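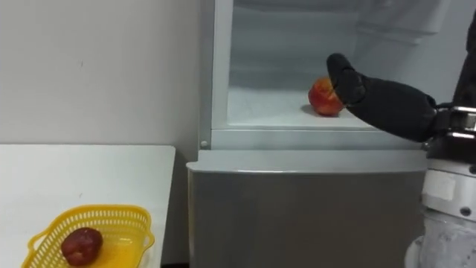
Where should apples go if you want them to stay crisp, the fridge or the table?
The fridge, if you plan to keep them longer than a week. On the table they're fine for a few days, and then they start getting mealy.

That was pretty much my whole project for Ms. Lenuța Neagu's food storage class, and I had way more fun with it than I expected! I started in May with 18 apples from the Chiriac market stand (mixed kinds, some dark red and some streaky red and yellow, because that's what they had). Half stayed out at room temperature and half went in the bottom of the fridge. I tasted one from each group every other day and wrote down crunch, smell and skin.

By day 13 the table apples were soft and kind of wrinkly near the stem. The fridge ones still snapped when I bit them, and I kept the last one until day 23 just to see. It was a little dry but totally edible.

I also got curious about the freezer, so I tried it too.

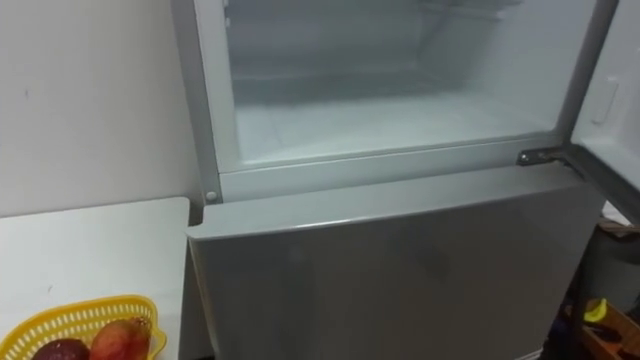

Fig. 2. Freezer compartment with the door open, lower door closed.

My frozen apple was a flop for snacking (it thawed into mush), but it made great applesauce. Next time I'd freeze slices on a tray instead of a whole apple, and I'd buy all one kind, which Ms. Neagu wrote in the margin of my plan and I ignored.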